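Gooseneck desk lamp

NOTE: Please don't merge this page with Clip lamp again. They're different things and I spent a whole Tuesday untangling them!

A gooseneck desk lamp is a small table lamp whose shade sits on a bendy neck, so you can point the light more or less wherever you fancy (your book, your knitting, the wall). I've been looking after the lamp pages on the Juretti household wiki for a good while and this is easily my favourite type. Most have three main parts: a base, the neck and a cone or bowl for the shade.
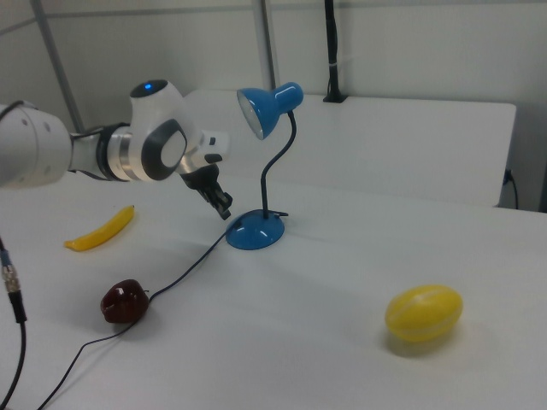

A blue gooseneck lamp with a domed base, on a white table with toy fruit.

The switch is often on the base, as on the blue one, where you'll find it at the back next to the cable outlet. I like that much better than a switch halfway down the cord, which always ends up behind the desk. A pale or silvery lining inside the shade throws more of the light forwards, and it does make a difference on a dark evening.

Names vary. Sosina Abera, who started this page, calls it a swan lamp, and the old Gunmont shop list has it as "bending lamp, no. 702". The Kivi is a close cousin with a stiffer neck, 19 inches long, and I find it a bit of a fight to bend. 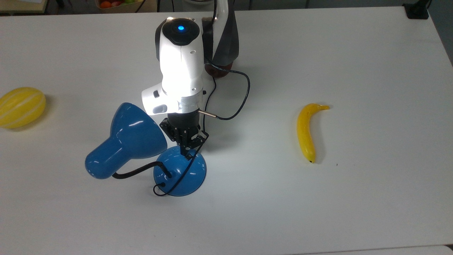 Category: Lamps and lighting > Desk lamps > Shades

Cone shades are the usual sort. The wide end faces the work and the narrow end joins the neck, and a glossy one like this blue one shows up every reflection going (fingerprints too, in my house). Dust it with a dry cloth, unplugged and cooled down, please!

See also: Ruvavholm reading lamp, Clip lamp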